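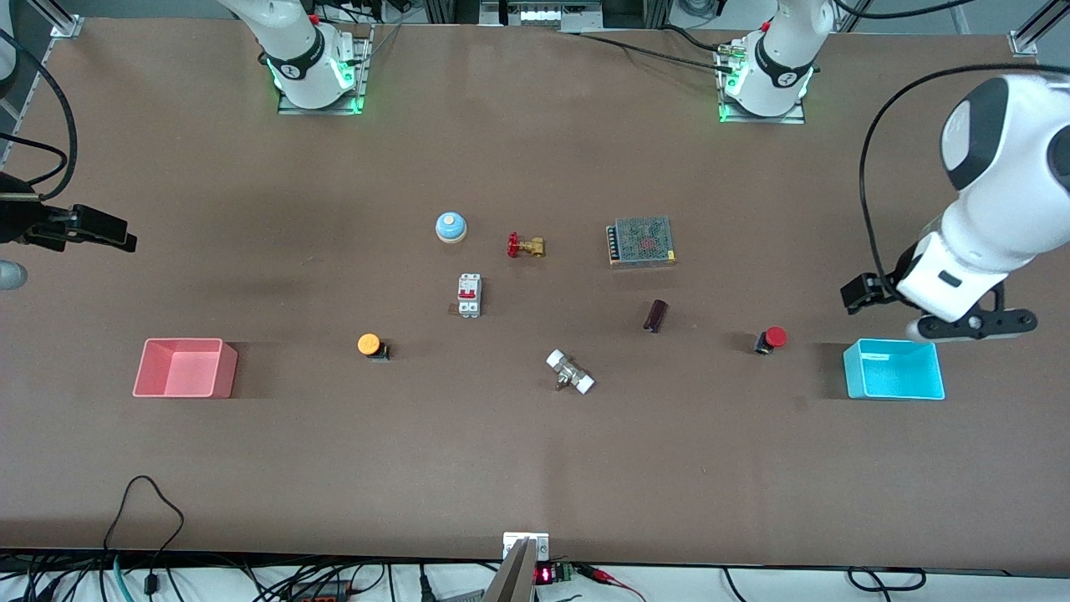
How do I pick bins for sorting small parts at a bench?

Go for open tops and a different color for each job, and make sure your hand fits in without tipping the thing over. Lids slow you down and end up on the floor.

I'm Raimo Honkanen, and I've been selling the Illero sorting bins for long enough to have opinions about them (sorry in advance!). They're plain rectangular tubs with straight walls, and you can get them in see-through pink or a bright turquoise. I use both at my own bench. Pink is for stuff I still have to check, turquoise is for stuff that goes back on the shelf — and I can tell them apart from across the room without my glasses.

People buy them for all kinds of odds and ends. Brass valves with those red handwheels, call bells, electrical bits, whatever came out of the drawer. Valves are heavier than they look, so set them down, don't drop them. I cracked one of my early bins doing exactly that in December.

Sold in packs of 36, or in single pairs if you just want to try them. Orders over 200 bins ship on a pallet, so please leave a phone number. We keep nearly 3,000 in stock, so most orders go out the next morning.

Wash them by hand with dish soap. The dishwasher turns the pink ones cloudy, and I haven't found a way to bring them back.

The Dirnier label holders clip onto the front edge and come 18 to a bag, sold separately. The older Rathore clips won't fit, they're too narrow for this rim.

Page updated 07/07/2022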